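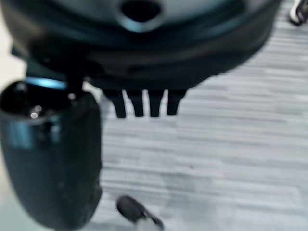 Is the Wife of Bath supposed to win the argument?

wurus_37
Rereading the Wife of Bath for a night class and I'm stuck. Her prologue goes on forever (I love it, it's way longer than the tale) and she spends the whole thing arguing that wives should be in charge. Then the tale ends with the old woman getting the upper hand and promptly obeying her husband in everything. So which is it? My paper is due in May and I've got two pages of notes that contradict each other.

penrose
She wins. The knight hands over the choice, she gets what she asked for, and only then does she turn beautiful. The obeying line is one line. People hang way too much on it.

Betska
One line, but it's at the end, where Chaucer knew you'd notice it! And look at the prologue, same pattern. She gets the house and the land, he burns the book, and after that she says she was as kind to him as any wife from Denmark to India. I don't read that as losing. I do read it as a truce.

wurus_37
OK, truce is good, I might steal that. Does anybody have a translation they like? I'm using the Erex paperback and the notes are thin — 18 pages for the entire book.

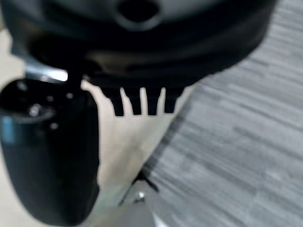 Also I keep tripping on the word "maistrie." My edition says "mastery" every time and it sounds like she's learning a trade.

erex_reader21
Control, upper hand, something like that. I'd leave it in Middle English and explain it once. And read the original next to the translation if you can stand it, the first hundred lines are slow and then your ear gets it.

penrose
Agree on the original, disagree on truce. A truce needs two sides giving something up. What does the knight give up? He commits a rape in the opening and ends up with a young, faithful wife. If anything bugs me about the ending it's that, way more than who obeys who.

Betska
Fair, and I don't have a good answer. You could say he gives up the choice, but he was out of options anyway — he sounds worn out by that point, after the long speech in bed about what makes a person noble.

wurus_37
I skipped most of that speech the first time, oops. Going back to it tonight.

penrose
Don't skip it, it's the best part of the tale. Poverty section especially.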